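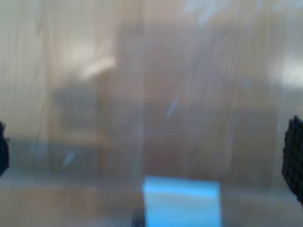 Close the Flinundale Ramp at Night

The exit ramp at Flinundale meets Route 112 at a bad angle, and drivers keep turning up it by mistake. Nenville police logged 11 wrong-way calls there between April and the end of summer. Most came after midnight.

The county wants to add bigger signs. We already have signs. A drunk driver doesn't read them, and a tired one reads them too late.

A gate at the bottom, shut overnight, would do more. Traffic can use the Pelier exit, which adds a few minutes to the trip. People on Symonenko Road will complain about the extra cars. I live there, and I would take the noise.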